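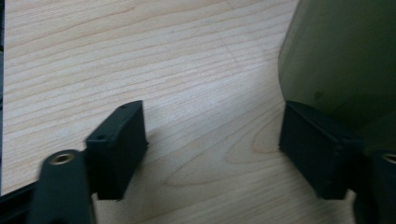 Three thousand demonstrations and a table that still needs wiping

I have spent a good part of the winter being told that robots will soon learn chores the way children do, by watching and being shown. The people who say this are usually selling something, and what they sell lately is a gripper with a handle. You hold it, you open and close its two black fingers over a tabletop, you do the job yourself, and a recording of you doing it goes off to train a machine.

I tried it in January at Nornton, a small outfit that collects this kind of recording for other companies. My task was to pick things up from a wood-grain table and put them down somewhere else. It took me 15 minutes to stop knocking things over. After that I was fairly good, and I was also bored, and I began to wonder what exactly I was passing on.

The sales pitch is that I was passing on skill. I doubt it. When I pick up a cup with my own hand, I feel it start to slip and I squeeze before I have thought about it. With the gripper I felt a handle. I was working through a tool that had taken away most of what makes my hands useful, and the recording kept whatever was left. If the robot ends up clumsy, it will have learned that from me fair and square.

The older way is remote control. Varine, which rents out arms for this, had me sit at a desk and steer one from across the room. That was worse. Everything took 3 times as long as it should have, and I spent most of it guessing how far away the table was. So I understand why people like the handheld version. It is cheaper, it is faster, and you can carry it into a real kitchen. I grant all of that. Being better than remote control is a low bar, though, and I hear it cleared with a lot of cheering.

Then there is the number. Nornton's goal for my task was 3000 demonstrations. I asked why 3000 and was told it was what the customer wanted. Maybe there is a good reason behind that figure, but I have yet to hear one. A new worker in a dish room gets shown where the plates go once, maybe twice, and by the second shift is asking why the rack is on the wrong side. Nothing in a pile of recordings asks that.

Supporters answer that the robot only has to be taught once, and then every copy knows. I would like this argument more if the teaching stayed taught. Ploltasov, a packing firm that bought a trained arm last year, moved it to a different bench with a darker top and had to go back for more demonstrations. A table is a table to you and me. We don't care which way the grain runs or whether a lamp leaves a white patch in the middle of it. I would want to know how much a machine cares before I paid for one, and the brochures are quiet on the subject.

I am not against any of this work. The people doing it were patient with me and frank about their bad days, more frank than the companies quoting their results. My complaint is with the word "show." Showing somebody how to do a job means they can look at you, get it wrong, and ask. What I did in January was closer to filling in the same form all afternoon – useful to someone, possibly, but I wouldn't call it teaching.

So before the next demo video goes around, I would ask the seller for the dull parts. How many tries were thrown out? Who decided which ones counted as good? What happened when the table was changed? Strömberg, whose system I was shown last, offered to send me those figures for its own tests. I am still waiting for them, and until they come I will keep wiping my own table.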